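Moving 300 accounts to single sign-on

August - by the Skandell web desk

The IT manager at Sekinstead moved over 300 staff to single sign-on in 2 evenings. "We did a test group of 50 first," she said. "Half of them had old email addresses in the directory, so the match failed."

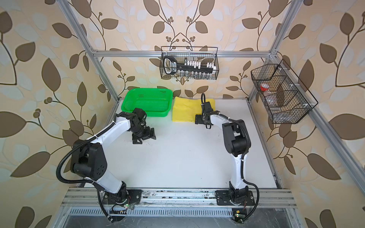

She fixed the addresses by hand and ran the import again on Monday. The licence was the other snag - it covered 125 users. "Check that before you sync anything," she said.

3 comments | 2 shares

Related
Password resets at Beddoe
Stovden drops its VPN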